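Old Desktop Computers: Questions We Get Every Week
Clarine Computer Reuse
Last changed 28/08/2024

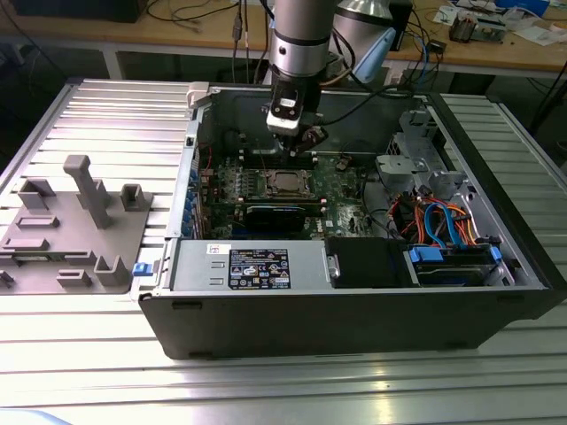 An open tower case on the bench, side panel off, with the board, graphics card and power supply in view.

What kind of computers do you take?
We take tower desktops of any size and any brand. It is no problem if the computer does not start. We also take loose parts, for example memory, hard drives and graphics cards. We do not take laptops at the moment, and we do not take printers at all. For laptops please ask at Ernora, they are in the same street as us.

Do I have to clean it before I bring it?
No. A little dust is normal. But if the computer stood in a room with smokers or in a wet cellar, please tell us at the door, so we can put it in the other corner.

Can I open the case myself?
Yes, many people do it. Pull out the power cord first, then press the start button one time and wait a minute. Lay the case on its side with the removable panel up. Most panels have two screws at the back, and older cases from Direl have a latch. Touch the bare metal of the case before you touch the parts inside.
Please do not open the power supply. This is the closed metal box where the power cord goes in, usually with a big label full of small text. It can keep a charge after you unplug it.

Do I have to take out the hard drive?
You can, if you prefer to keep it. The drive normally sits in a metal or plastic cage, and it has two cables, one for data and one for power. Some cages have a colored latch, some have screws. Pull at the plug and never at the wire. If you leave the drive inside, we erase it before we test anything else. We can give you a paper for this, but you must ask for it when you hand over the computer, not one month later.

There are cables in many colors. Do the colors mean something?
For the power cables yes. In a usual power supply, yellow is 12 volts, red is 5 volts, orange is 3.3 volts and black is ground. For the flat data cables the color means nothing, the factory can choose it. So a red data cable and a blue data cable do the same work.

The processor socket is empty. Is the board still good?
Maybe. Look at the contacts in the socket but do not touch them. On many boards they are very thin pins, and one bent pin can be enough that the computer does not start. If you still have the plastic cover for the socket, put it on before you transport the board. If you have the processor too, bring it in a small box, and not in your pocket with the keys.

Should I remove the graphics card before transport?
If it is a big and heavy one, yes. Take out the screw or open the clip at the back of the case, push the small lock at the end of the slot, and pull the card straight out. A small card can stay where it is.

What happens with the computer after?
We test each part. Good parts go into computers for families and for the evening school at Moges. The rest goes to metal recycling – we do not sell it on the internet. Last year we received 3000 kilos of old equipment, and 500 kilos of this was only power supplies and cables.

Can I buy a computer from you?
Yes, on Saturday morning. Please bring your own screen or ask before, we have only a few. Each computer has a guarantee of 6 months on the parts. In January we are closed for inventory.

Can I get one single part?
Often yes. Write us the model of your board, or the numbers printed on it. "A black one" is not enough, sorry. For memory we need to know the type also.

Who can I ask if my question is not here?
Robel Berhe answers the mail on Tuesday and Thursday. For a big quantity, like a whole office, please write first and wait for the answer before you load the car.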